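How to complain about a takeaway order and get somewhere
1 min read

Keep the receipt! Ours from Badcombe had order 354 on it, and that number opened every door. Write down the time and what was wrong.

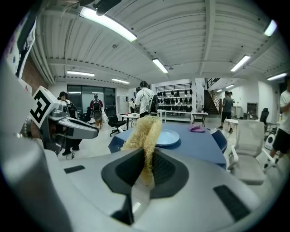
Then ring the store before head office. Ask for the manager, cheerfully. 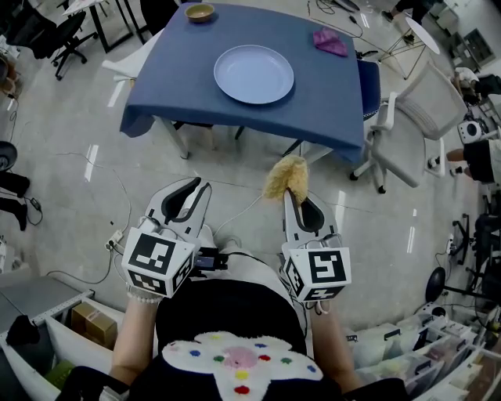 Alistair Urquhart reckons email works better, as you've got it in writing. Do both! Allow 21 days for a reply.
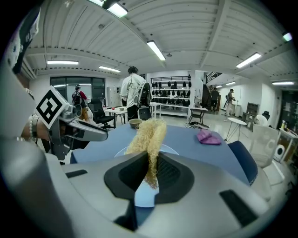
Fluffy tuft, up close

Comments (2)

Rūta Strazds: Got my $142 catering order refunded, yay!

Helach: What if they've lost the order?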